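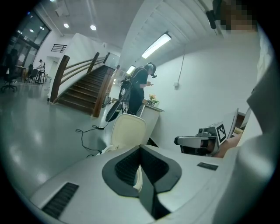

A cream-white chair, a little left of center.

2025-09-23

I've been meaning to write up our long weekend with Brovlow, and now that the cards are finally back in their sleeves I have no excuse left. For anyone who hasn't met it, Brovlow is a two-player card game where you each run a little river port and try to get your barges home before the water freezes. It came in the mail from Tanguy, the small press that did the lighthouse game I went on and on about last winter (sorry, not sorry!).

There are 97 cards in the deck, and I think we misread most of them the first night. The big one was the Toll card. It says to take a coin from each barge "at rest," and we argued over that for the length of a whole pot of tea. Does a barge that just arrived count as resting? We said yes, and the game dragged on forever, with both of us broke and cranky. Then I found the answer on the back page of the rule booklet, in tiny print. A barge has to sit through one full turn first. Played that way, the whole thing loosens up and you can plan a little, and I went from grumbling to setting up another round before the scores were even added.

We got in 6 games altogether. I lost four of them, mostly by hanging on to my Ice cards too long, a habit I know I have and can't seem to shake. My one really good win came from sending everything upriver to Skirnley on the second turn. It feels reckless, and against a patient player it probably is, but oh, it was fun.

A couple of small gripes. The blue and the green suits look nearly the same under a warm lamp, so we ended up playing by the window and quitting when the light went. And the box is far too big for one deck and a handful of coins. My shelf is full, thank you!

If you're near Millberg, the game swap is on again in October, and I'll bring my copy along for anyone who wants to try it. I'm also hoping to trade away the dice game with the awful scoring pad, so if that sounds like your sort of thing, come find me. Next post will be the solo rules, once I've managed to get through them without peeking at the draw pile.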